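Fraying petal edges on fabric flower sprays

mukport_bench
Posted September 9, 2021
I recondition fabric flower sprays for a rental inventory. The sprays come back with crushed petals and loose threads at the margins. My present method is a clothes steamer at 30 cm, then reshaping over a spoon, then a trim. The trim is the part I want to change. Has anyone sealed cut polyester petals with diluted PVA without leaving a shine?

Kevberg
Replied
What dilution have you tried? Straight PVA will gloss on anything. I use one part glue to four parts water, brushed on the reverse only, and dry the stem upside down. On thin petals it still stiffens the tip.

mukport_bench
Replied
One to three, both sides. That explains some of the shine. I have 100 stems in this lot, so brushing each reverse is slow but possible.

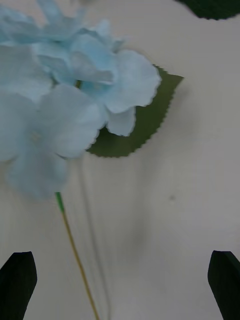 Color loss is the second problem. I get two kinds, fading from window light and dye that was thin to begin with, and they need different handling. On the blue spray the folds are a brighter sky blue and the raised parts go almost white, so I can't separate fade from highlight by eye. The margins are finely jagged all the way along, and I have been trimming them smooth with embroidery scissors.

Fakley
Replied
Stop trimming. Those teeth are from the cutting die. The leaf has a saw-toothed edge too and I assume you aren't cutting that one smooth. If you take the margin back you lose the shape and you expose new weave, and then it does fray.

mukport_bench
Replied
Some of them had threads hanging. I did not imagine those.

Fakley
Replied
Then cut the thread and leave the petal.

Maribeth Saludo
Replied
I disagree with Fakley in part. Die-cut polyester is sometimes heat-sealed at the cut and sometimes only starched. If it is starched, your steamer is removing the size and the edge will open up whether you trim or not. Test one petal from the back of a stem. Put a drop of water on the margin and wait. If it goes limp, it was starch.

Kevberg
Replied
Agree with the drop test. Fabric stiffener spray, matte, goes back on after steaming. Mask the leaves if they are flat and dull, because any overspray shows on olive green.

mukport_bench
Replied
Drop test done on two stems. Both went limp. Steaming now moved to last resort, cool air and a soft brush first. Will report on the stiffener when I have a can.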